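4. House Rules for Contact-Rich Hardware Swaps

I want to spend this section on the boring part, which is also the part I get the most email about: the rules we run by when a robot is putting parts into a computer.

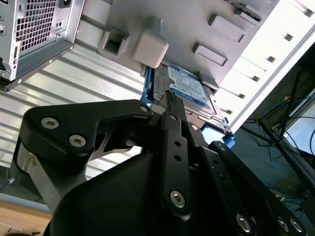 Most of these rules started life as sticky notes. Over the 17 months of the Gornano project the notes got typed up, argued over, and merged with a similar list from our partners at Drukari, and what I'm giving you now is the version both labs signed. It isn't a standard in the formal sense. I'd call it a practice document, and I'd be happy if somebody took it and made it stricter.

Figure 4. A gripper holding a 3.5-inch hard disk drive in a blue caddy at the open chassis, partway toward a drive bay.

4.1 Before anything moves

We have four checks, and the operator reads them out loud (yes, even when alone in the room). Is the chassis unpowered and grounded? Is it held so that it can't slide? Is the force limit loaded for this part, and is it the right file? Can the operator reach the stop button without standing up? I fought the reading-out-loud rule for weeks because it felt silly. Then I skipped it one evening and ran a drive insertion with the limit file for a power supply, and I stopped fighting it.

Loose cables get their own line on the sheet. Anything inside the arm's reach is tied down or moved, and anything outside it can stay messy. I know some labs want the whole room clean before a run. We tried that, and people spent so long tidying that they rushed the checks that mattered more, so now the rule covers the reach volume and stops there.

4.2 Holding and pushing

Grip the caddy when there is a caddy. A bare drive may be gripped on its long sides only, never across the label face and never anywhere near the connector. We wrote this one after looking at what the finger pads were doing to bare casings under a microscope, and I'd rather not reproduce those pictures.

For the push itself we use a two-stage limit. The first stage is low and covers the travel into the bay. If the arm hits it early, it backs out fully and tries again from the start pose — no wiggling in place. The second, higher stage unlocks only once the measured depth says the drive is near the connector. Moya, our motion planner, enforces this in software, but we ask operators to know the rule anyway, because planners get updated and rules on paper don't change overnight.

How many retries is a fair question. We allow two. After the second failed retry a person takes the part out by hand, looks at it, and writes down what they saw before anything else happens. The writing down matters to me more than the looking. Of the 3155 insertion attempts in our log, the ones I learned the most from are the ones where somebody scribbled "caddy latch not all the way closed" or "rail bent, left" in the notes field.

4.3 What counts as done

Here we disagreed with Drukari for a long time. They wanted "done" to mean the arm reached the target depth. I wanted it to mean the machine could read the drive. The compromise is that both get logged as separate fields, and a paper has to say which one it is reporting. That sounds fussy, I know, but please do it! I can't compare two success rates if one of them is counting drives that went in and the other is counting drives that work.

Finger pads are inspected every 1000 cycles or when the operator doesn't like the look of them, whichever comes first. Screws on the finger links get checked at the same time. We mark each one with a paint pen so that a turned screw shows up at a glance.

4.4 Where the rules are weak

They assume one arm and one operator. They say very little about working between two machines set close together, and our Tollov setup, which does that routinely, runs on extra local rules I don't yet trust enough to print. They also lean hard on people telling the truth in a notes field — something I can encourage but can't enforce. We plan to revisit the retry limit in December once the new pads have some wear on them.

Related items
Gornano practice sheet, current version
Force limit files for common computer parts
Moya: planner notes on two-stage insertion
Drukari log format, field definitions
Tollov setup: working between two chassis (draft)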